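### 3.2 Task and demonstration setup

The sorting task is deliberately plain. Rolls of tape, sheets of paper. Each roll has one sheet it belongs on – black scribble, red scribble, or left white – and the arm has to end with every roll on its own sheet. We picked it because a person can show it quickly by either method and success is easy to judge by eye. Sheets are colored by hand with marker, so no two sets match exactly. Fine for us, we did not want a clean printed target.

Paper is not taped down. Rolls drag it. Operators were told to leave a shifted sheet where it was and keep going, so sheet angle varies a lot across the set (Fig. 1 shows one layout).
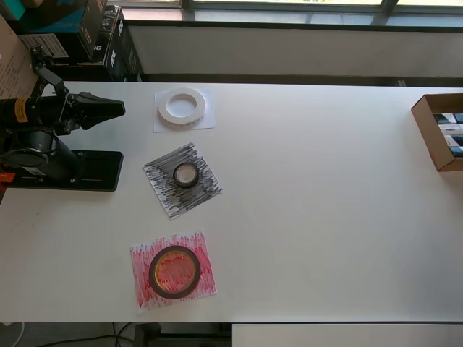

### 3.3 Hand guiding vs. remote control

Two ways of showing the task. In hand guiding the operator holds the forearm and moves it through the whole pick and place, with the joints in a low-stiffness mode. In remote control the operator sits at the Tometti console and drives the gripper pose, with finger opening on a trigger. Same start pose for both, same logging rate.

Hand guiding was quicker to learn but gave messier grasps. Operators tended to come in from the side and then correct late, which puts a small hook in the path just above the roll. Remote control paths are smoother, slower, with long pauses before closing. A. Whitcombe did most of the remote sessions, F. Grønli most of the hand-guided ones, so operator and method are partly mixed up here. We come back to this in Section 5.

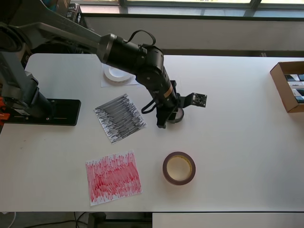 *Figure 2: Gripper pointing down at the work surface. White roll on its sheet; the black-scribbled and red-scribbled sheets without rolls.*

In total we kept 500 demonstrations, split evenly between the two methods. A further 114 were thrown out, mostly for dropped log packets, some for teh operator reaching past the joint limit. Discarded runs are not used anywhere, including in the baselines. Trajectories were cut at gripper open/close events and resampled before training – no smoothing, no hand relabeling.

Layout changes between blocks were made by the person not driving. Order of the sheets, distance from the base, which roll is used for which color. The start of a run only needs the rolls within reach and visible to the policy camera.

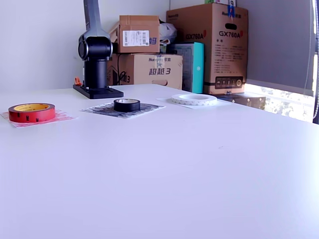

Some operators also asked for a practice block, which we allowed (up to 7 runs, not logged). It helped with remote control more than with hand guiding, going by their comments after. We did not measure this seperately.

One known gap: all demonstrations come from the Asalness bench, with daylight. The policy may be leaning on that. A repeat with the blinds down is planned but is not part of the results below.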